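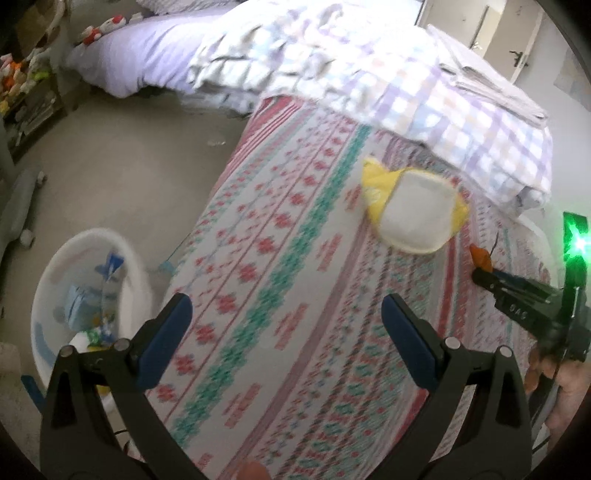
Session 6: When the left hand stops talking to the right

Today is my favorite topic of the whole course – a fault that hid in plain sight! Bring your notes on time stamps from Session 4, you'll need them.

The case: bedroom tasks, two hand-held grippers, one person folding cloths and making beds. The Ernumham set had 452 recorded runs. Jinlong Zhong trained a folding policy on them, and the arm kept closing its right gripper too early, pinching air above the cloth and then dragging the sheet along with it.

What went wrong
Each gripper kept its own clock. They were matched once, at startup, and then left to drift. By the end of a long session the right one was 200 ms behind the left. Every file opened fine and every run passed the length check, so the bad data went straight into training. (Isn't that wonderful? Awful, but wonderful.)

How it was found
Jinlong plotted finger opening for both hands on one chart and looked only at moments when the two hands let go together. In 314 runs the curves didn't line up.

The safety side
An early close on a cloth is harmless. On a person's sleeve it isn't. The test arm had a force limit but no check on what it was holding, so write down where you would add one.

For next time
1. Sketch the drift for a session with clocks matched once, then again with a match before every run.
2. Read the Zandano fault log, entries from January only.
3. Would you repair the 314 runs or throw them out? Half a page – pick a side!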